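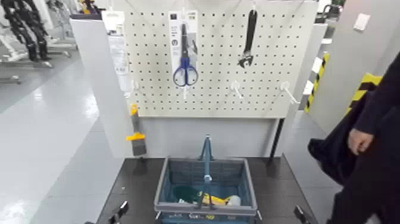

Mirkholm 共享工坊做的是小型自动化装置，多数是会员自己想用、自己动手做的东西：给花棚浇水的滑轨、分拣螺丝的转盘、能从墙上取工具的机械臂。工坊设在 Dircombe 老货场的一层，有公用机床、公用台面和一间隔出来的电子间，会员按月交费，材料自备。目前占台面最多的项目叫 Teker，目标是让机械臂把挂着的东西取下来，放进篮子，再挂回去。练习用的台子很简单，深灰色台面上立一块白色洞洞板，板上挂剪刀、活动扳手，侧板下挂油漆刷，前面放一只灰色塑料购物篮，蓝绿色的提手竖着。剪刀连同白色的包装卡一起挂，卡片比剪刀本身难对付得多，这一点后面会讲到。空着的挂钩是留给挂回动作用的。

这一页写给想加入的人、想借场地的人，以及收到我们的邮件后想弄清楚我们是谁的供应商。

工坊的来历

工坊由 Bernadette Besnard 发起。她以前做包装机械的售后，常年在外面修别人的输送线，家里的车库里另有一条自己的，长度刚好够把一箱苹果从门口送到冰柜旁边。那条输送线后来成了邻居们周末聚在一起的由头。有人带来一台坏掉的绘图仪，有人带来一袋拆机的步进电机，车库门关不上了，才开始找地方。

Dircombe 的货场当时空着一半。我们看中的那间有三相电，地面平，门够宽，能把铣床整台推进来。屋顶漏水，暖气管道也断了一截。头一年三月签的约，先修屋顶，再拉电，最后才搬机器。电是请有资质的电工做的，其余的活都是自己干。墙刷得不太均匀，东侧靠近水管的一段至今还有一道返潮的印子，每年春天会明显一些。

名字没有费什么心思。镇子叫 Mirkholm，就用了镇名。有人提过在后面加“实验室”，表决时没有通过。

我们的登记形式是会员制协会，不分红。会费用来付房租、电费、保险和公用耗材，剩下的钱留作设备维修。想看账目的会员可以在办公桌旁边的蓝色文件夹里翻，不用申请。

场地和设备

主厅分成两半。靠门的一半是脏活区，有台钻、带锯、砂带机和一台手动铣床。切割和打磨只在这一半做，做完把吸尘口清干净。靠里的一半放装配台和运动部件，铝屑不许带过去。两半之间没有墙，地上有一道线，过线之前先拍拍衣服。

电子间在西侧，门要随手关上。里面有示波器、可调电源、热风枪和一台二手的显微镜。焊台有排烟管，管子软，经常被人拨到一边忘了拨回来。锡丝和助焊剂是公用的，接插件不是，谁的盒子上写了谁的名字就归谁。

三维打印机放在电子间外面的架子上，可以远程看进度。长时间的打印任务允许过夜，前提是第一层铺完时人在现场，并且在白板上留下电话。打印机旁边有一只干燥箱，材料用完请放回去，不要搁在窗台上。

铣床能做铝件，钢件要慢慢来。主轴有一点旧，精加工时最后一刀留薄一点，效果会好很多。刀具柜的钥匙挂在机床侧面。断了刀没有关系，写在本子上就行，我们每月补一次货。

装配台的台面一律是深色的。原先有两张浅色的，拍照好看，但是灯光一照反光，相机标定总是出错，后来都换掉了。台面高度统一，这样导轨和支架可以从一张台子挪到另一张，不用重新垫。

直线导轨、丝杠和同步带大部分从 Nijs 买。那是离我们最近的一家传动件商行，开车当天能取货，退换也爽快。会员以工坊的名义下单可以走工坊账户，订单备注里要写清楚自己的名字和项目名。有段时间备注里经常只写“急”，货到了堆在门口没有人认领。

正在做的项目

Teker

Teker 从一个很小的需求开始。工坊的公用工具挂在墙上，用完的人常常放到最近的台面上，晚上关门的人要一件件挂回去。Bernadette 提出能不能让机械臂来做，大家觉得这件事难度合适，零件也凑得齐，就做了。

机械臂的本体是买的，腕部以后的部分全部自己做。夹爪改过很多版。早期的夹爪两指平行开合，指面贴橡胶，夹扳手柄没有问题，夹油漆刷的时候会把刷柄夹歪，刷毛蹭到板上。后来在指面上铣了一道浅的竖槽，圆的、扁的柄都能坐进去。槽的深度是拿油灰压出来试的，没有算。

带包装卡的物品是另一回事。卡片薄，夹住边缘往外拉，卡片先弯，孔口还挂在钩子上。强拉会把孔撕开。现在的做法是先用指尖从卡片下沿轻轻往上托，等孔口离开钩子的弯头，再往外平移。托起的高度和钩子形状有关，我们统一用白色的直杆钩，末端略微上翘，换别的钩子就得重新教。

挂回去比取下来难。取的时候只要方向大致对，钩子自己会导正；挂的时候孔要对准钩尖，差一点就顶在板面上，把板顶得往后仰。洞洞板的固定方式因此换过两回，底座从原来的木条换成了金属角件，又在台面前沿加了夹具。现在用手推板的上沿，板还是会有一点晃，用力控制能够吸收掉这点晃动，所以暂时不再加固。

洞洞板本身给视觉带来过麻烦。孔的间距处处相同，算法偶尔会错认一格，于是机械臂很有把握地把扳手挂到空气里。解决的办法是不再单靠孔阵定位，改为先找板的外轮廓，再找钩子，孔阵只用来做微调。这段程序写得比较乱，会员可以在内部仓库里看到，欢迎有耐心的人整理。

篮子看起来是最简单的一环，实际占掉的时间也不少。提手竖着的时候，从正上方放东西会碰到提手；提手放倒，又会压在篮沿上，挡住一侧。现在的规则是提手竖着，机械臂从提手前面或者后面进去，由程序根据物品长度选。长柄的东西斜着放，柄头搭在角上。篮里已经有别的东西时，先看一眼空处在哪里，再决定落点。松开夹爪的高度要低，扳手从高处掉进去，声音整个厂房都听得见。

为了积累动作数据，我们先攒示范，再训练，再看失败的录像。到目前为止录了 2,000 次人工示范，取下和挂回都有，带包装的物品占的比例偏低，下一阶段要补。每一轮评测做 80 次，物品位置和钩子位置由抽签决定，抽签的纸条放在一只饼干盒里。评测的时候，操作的人不插手，除非急停。结果不管好坏都抄到白板上，擦掉之前拍照存档。

参加示范的人需要先练习一下午。手势要慢，取东西之前在物品前方停一停，放完以后退回固定位置。这样录出来的数据看着有点呆板，用起来省事。左撇子也能参加，操作架可以换边，换边以后请把标定重新跑一遍。

花棚滑轨

这是工坊里最老的项目，也是唯一一个已经天天在用的。滑轨装在一位会员家的花棚顶下，喷头沿轨道走，按盆浇水。湿度探头插在每一排的第一盆里，其余的盆跟着第一盆走。这样做会有误差，喜干的和喜湿的植物得分排摆放，主人已经习惯了。

滑轨出过的故障大多和水有关。限位开关进水，拖链里的线绝缘层发脆，滑块上长绿苔。现在限位换成了磁感应式，拖链改挂在滑轨上方，苔还是会长，隔一阵拿牙刷刷掉。图纸和零件表打印了一份，放在电子间门口的架子上，可以拿走复印，原件请放回。

螺丝转盘

转盘的用途是把混在一起的旧螺丝分开。工坊收到的捐赠里总有一两桶这样的东西，扔掉可惜，手分又没有人愿意。振动盘把螺丝送成一列，相机从侧面看长度和头型，转盘转到对应的格子，气嘴一吹，螺丝落下去。

分得不快。20 格的转盘已经是目前电机能带稳的上限，格子再多，停位就会偏。沉头和半沉头容易混，生锈的螺丝容易被判成“其他”，“其他”那一格总是最先满。做这个项目的几位会员眼下在改照明，打算从背后打光，只看轮廓。

小件

除了上面几个，台面上常年还有些零碎的活：给打印机换自制的送料器，给台钻加转速显示，给门口的信箱装一个有信就亮的灯。信箱灯的电池总没有人换。这类小件不需要立项，占用公用台面不超过一晚就行，超过一晚请在东西上压一张纸条，写名字和打算什么时候收走。

怎么安排工作

工坊没有专职人员。钥匙由几位老会员轮流保管，谁值班谁开门，值班表贴在门内侧。机床使用需要先通过对应的培训，培训由会操作那台机器的人来做，时间自己约。通过以后名字会写进机器旁边的册子，没有名字的人不能独自操作。

项目立项需要在例会上讲一遍：要做什么，占多大台面，占多久，带不带电，会不会动。会动的东西要说明怎样让它停下来。例会对创意不做评判，主要看地方够不够、插座够不够、有没有和别人的活打架。否决过的提案很少，其中一个是想在主厅里试飞一架载重无人机。

带机械臂的项目另有几条规定。首次上电必须有 2 人在场，一人操作，一人守着急停。机械臂动作范围以内不放水杯和手机。改过程序以后的第一次运行，速度限在低档，走完一整套动作再往上调。头发长的扎起来，袖口宽的卷起来，戴戒指的摘下来。夹爪里夹着东西时不要伸手去接，先停机，再托住，再松开。

急停按钮每周检查一次，按下去，看电源灯灭，再旋开。检查的人在表格上签字。表格上有空格说明那一周没有人查，遇到这种情况，请先查了再开机。

我们也出过事，都不大。有一次砂带机的带子断了，抽到一位会员的手背；有一次机械臂把装着垫圈的盒子推下台面，垫圈滚得到处都是，过了很久还能从铣床底下扫出来。每次出事都写一页记录，放在安全文件夹里，新会员入会时要翻一遍。

会员

会员里有修电梯的、教中学物理的、做眼镜架的、退休的船用电工，也有还在上学的。程序写得好的人不一定会攻丝，会攻丝的人多半怕看报错信息，两边搭着来，进度通常比单干快一点，吵架也多一点。未满十六岁的需要有监护人陪同，监护人也要完成安全培训。

入会之前先来看一次，时间不限，遇上开门就可以进来。想好了再填表。头两个月算试用，期间随时可以退，会费按天结清。试用期可以使用手工具、电子间和打印机，机床要等转正。工坊提供一只带锁的储物箱，长条的材料放在北墙的架子上，头上贴名字。没有名字的材料在每次大扫除时归公用。

会费分全额和减免两种，学生和没有收入的人可以申请减免，口头说明即可，不用交证明。材料费各付各的。公用耗材包括砂纸、切削液、扎带、锡丝、热缩管和咖啡滤纸，咖啡要自己带。

会员做出来的东西归会员自己所有，图纸公不公开由本人决定。用工坊名义做的项目，比如 Teker，图纸和程序对全体会员开放，项目里的人同意以后也会给外面的人看。拿去卖也可以，只是不能说工坊替你做了质量保证。

和外面的往来

我们接受捐赠，尤其欢迎整套的直线模组、开关电源、铝型材边料和还能用的工控机。不收显像管显示器、漏液的电池和没有电源的打印机。送来之前请写信说一声，附上照片，门口卸下就走的东西往往要我们再付一次清运费。

镇上的中学每学期会带学生来参观。参观时机床停机，Teker 照常运行，学生可以自己从抽签盒里抽一张纸条，再看机械臂按纸条去取。取不下来的时候也照样给他们看。

我们不承接外来加工，偶尔会有人拿着断掉的洗衣机零件来问能不能照样做一个，遇上值班的人有空，会教他自己量、自己画，打印机可以借用。企业想借场地测试设备，需要提前写明设备的重量、电源要求和动作范围，由例会讨论。费用按占用的台面算。

供应商如果收到来自我们的询价，数量通常很小，有时候只要一根轴。我们知道这不划算，能拼单的会尽量拼。发票抬头请写 Mirkholm 共享工坊，收货地址是 Dircombe 货场一层东门，司机到了按门铃，门铃坏的时候敲窗。

近期安排

5月9日 星期六是开放日，从上午到傍晚，不用预约。主厅、电子间都开，螺丝转盘会运行，可以带一小罐自己家的旧螺丝来分，分好带走。Teker 当天做一轮完整评测，白板放在旁边，结果边做边写。下午有一场夹爪制作的讲解，由 Bernadette Besnard 主讲，会把历次的旧夹爪摆出来，可以上手。

停车请停在货场外侧，内院要留给卸货。推婴儿车或者坐轮椅的访客从东门进，门槛处有斜板。狗可以进前厅，不能进主厅。

Teker 接下来要做的事情，按先后是：补录带包装物品的示范；把卡片托起的动作改成依靠力反馈；试一种更短的钩子；给篮子换一个固定的底托，避免放进重物时往后滑。对其中任何一项有兴趣的人，会员直接到台子旁边找人说，非会员写信。视觉程序那部分最缺人手。

联系

来信请寄到货场地址，或者使用本站的留言表。留言由值班会员查看，一般几天内回复。电话装在电子间，机床开着的时候听不见，多响几声。

大扫除安排在每月最后一次例会之后，扫完一起吃饭，费用平摊，非会员也可以来，来了要一起扫。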